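About Clakton

Hi, and thanks for stopping by! I started Clakton in my garage with 12 jars, one scale and a very patient spouse. I wanted decent snacks for long hikes, the stores near me only had the salty dusty kind, so I began roasting my own nuts and seeds and giving them to friends (who kept asking for more).

These days I rent a little kitchen on Nonine Street and roast 100 pounds a week, mostly in the mornings before it gets too warm in there. Pumpkin seeds and almonds sell the fastest. My own favorite is still the maple pecan mix – I eat far too much of it.

I ship all over the country and I answer every email myself, usually at night. If your bag shows up torn or late, write to me and I'll send another one. You can also find me at the Mansour farmers market from May to September. 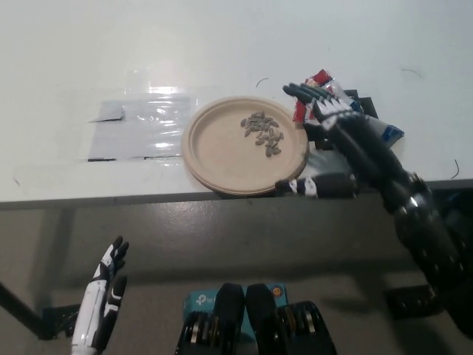

Where to find us

Clakton, 2072 Nonine Street, side door. Open 9 to 3.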